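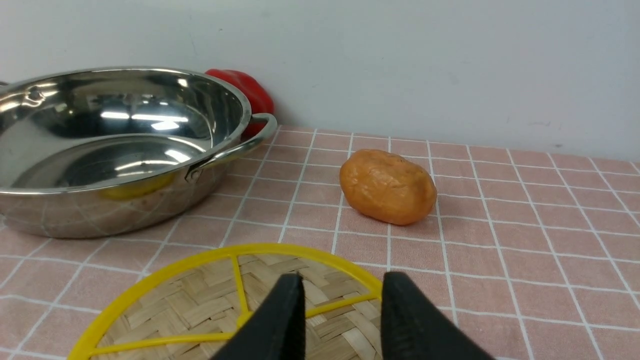

Figure 1. Wrist camera view over the trivet, with the steel pot, the pepper and the potato on the grid cloth.

Stanorbridge Robotics Studio, Project Report
Soft pads or bare fingers? Comparing two fingertip set-ups on kitchen objects
Torquil Cruickshank and Hazem Lamrani

1. What we wanted to find out

Our arm spent most of May picking up foam blocks, and it got very good at foam blocks. Kitchens don't have many of those. For this project we wanted to know how the same two-finger gripper would cope with things that are shiny, lumpy or flat, and whether covering the fingertips would make much difference. Hazem had been keen to try it ever since a potato rolled off the bench in our second tutorial (it kept its shape, the demo did not).

We compared the bare black fingers with the same fingers wearing Flosum pads, a grippy silicone sleeve that slides on over the tip. The arm controller was our usual Tuvitz box, and we left its speed and force limits alone for the whole trial.

2. Set-up

The table was covered with a pink cloth printed with a white grid. We chose it for the colour contrast, and it turned out to be brilliant for judging distance too, as the squares shrink towards the wall and you get a feel for depth straight from the wrist camera. The cloth wrinkles a bit, so we never used the grid for actual measurement.

Objects were a stainless steel pot with side handles, a red bell pepper, an orange potato and a round woven bamboo trivet with a yellow plastic rim. In the layout in Figure 1 the pepper sits behind the pot against the wall, so the arm has to deal with a target it can only partly see. The potato gets open space to itself.

One of us drove the arm while the other called the result and wrote it down. A grasp counted as good if the object was lifted clear of the cloth and held for 3 seconds. We logged 141 attempts altogether, and threw out 2 where the controller lost its connection halfway through the lift.

3. What happened

Potato: This was where the pads really shone! Bare fingers tended to slide up over the curve and squeeze the potato out towards the wall. With the pads on, it stayed put even when we closed a little off centre.

Pepper: Both set-ups could lift it once they got there. Getting there was the hard part. Coming in over the rim of the pot worked better than coming around the handle side, where we bumped the pot more often than we'd like to admit.

Trivet: Bare fingers won easily. The padded tips were too thick to get under the rim and mostly pushed the trivet along the cloth.

Pot: We only went for the handle. Either set-up could hold it, but lining up was tricky with the camera picking up so many reflections off the steel. Torquil got noticeably better at it by ignoring the inside of the pot and watching the handle bracket.

4. Problems

Swapping pads took around 40 seconds a side, so we ran all the bare attempts on a layout before the padded ones. That means the driver had always had some practice by the time the pads went on, and part of the potato improvement could be us. We should have alternated the order.

5. Next steps

We'd love to try a half-length pad that leaves the very tip uncovered, which might manage both the potato and the trivet. Hazem has a first mould drawn up and we've booked the bench for Mon 11 September to test it.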